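Home Kitchen Basics – Session 4 handout
Girkisstead Community Learning, evening group
Notes by Solomiia Vasylenko

Clearing down the bench

Welcome back, everyone, and thank you for staying past 8 pm last time to finish the dishes (you really are a lovely bunch). Tonight we slow down and look at the bench itself, the part we all rush when dinner is calling. Start with the food. Lemon slices come off the cutting board first, because the juice dulls a bamboo surface if it sits there. Chopsticks go together on their tray, and the cloth waits in its own pink bin until you want it.

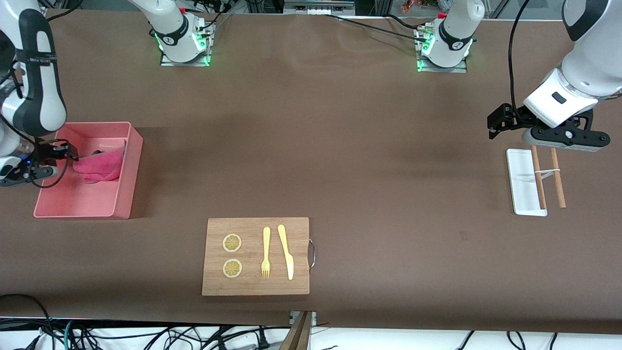 Once the food is put away, wipe the board along the grain, then the handle, then the bench beneath. Work from the far side towards yourself – it feels a bit awkward at first, but you'll soon get into the rhythm of it. Fold the microfibre cloth in quarters if you can, so you have a fresh face to turn to whenever the colour starts to look grubby.

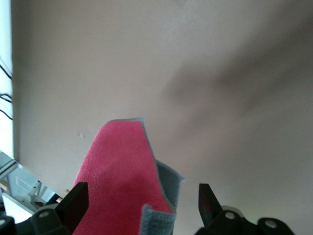

Do I need a separate cloth for the board?
Keep one for food surfaces and another for everything else, and wash them apart. Leave out the fabric softener, which clogs the fibres.

A two-sided cloth, pink on one face and grey on the other, is a great help to a forgetful person like me. I use pink for the damp wipe and grey for drying off, and I've kept to that for years.
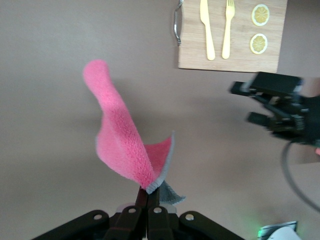

Dario Caruso wrote in after the July group that he does it the other way about, grey first, and that his family had to relearn the whole thing when he switched. Either is fine, Dario! Just choose one and stick with it.

For next time: bring a cloth from home, and read page 85 of the course book.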